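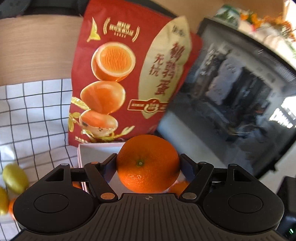
*Mandarins and a white box with a pink rim.*

## Speaking at a Bungate town council meeting

If you've never spoken at a council meeting before, take a deep breath – you only need to fill 2 minutes, and they go by so much faster than you'd think!

1. Sign up by noon on Monday. The form is on the council page, or you can call the clerk's desk and they'll happily add you over the phone.
2. Find your item number on the agenda. The Lerura Street rezoning, for instance, is item 12, and that's the number the chair will call (not your name, which throws people every time).
3. Write out what you want to say and read it aloud at your kitchen table. I like to start with my street and how long I've lived there, then go right to the vote I'm asking for.
4. Bring paper copies if you have a map or petition. Ours had 158 signatures, and I was so glad I'd kept a spare set in my bag.
5. Come early. The room seats 60 and fills up fast on zoning nights – the overflow is across the hall, with a speaker on the wall.

Written comments can go to the clerk until the meeting opens.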